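Search news and events

Lungate opens hand-teaching bench for small workshops

1st November
By the Lungate press desk

Lungate has opened a bench in Tamholm where small firms can teach a robot arm a job by moving it themselves. No programming is needed. The operator either holds the arm and guides it through the task, or steers it from a second controller next to the bench.

The first task is a simple one. A dark rectangular block has to be placed in a tray with a white recess, lined up along its length.

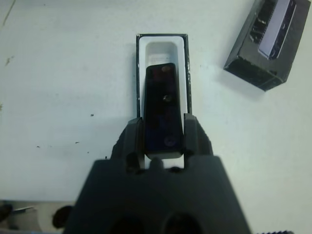

Each showing is saved together with the view from a small camera at the wrist. Operators are asked to vary their starting point and to keep the poor attempts as well as the good ones. The bench had stored 2989 showings by the end of October, made by staff from Lungate and from Bach, the joinery firm at Stuvholm.

Bach will use the bench on three days a week over the winter. It wants to find out whether people who know a job well can pass it on to a machine without going through an engineer. Guiding by hand has been quicker to learn so far - remote control is less tiring over a long session. 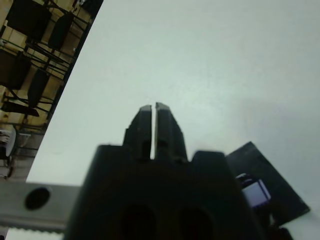
The gripper with its fingers almost closed, over the white tabletop at Tamholm.

Workshops can book a half-day session through the Lungate office. Up to three people may attend from each firm, and they should bring the parts they want to work with. A second task will be added in the new year.

Comments (2)

millbank_t: Does the half day include setting up for our own parts, or is that extra?

Oddjobs: We tried the remote control version. Fiddly for the first hour, fine after that. Parking is round the back.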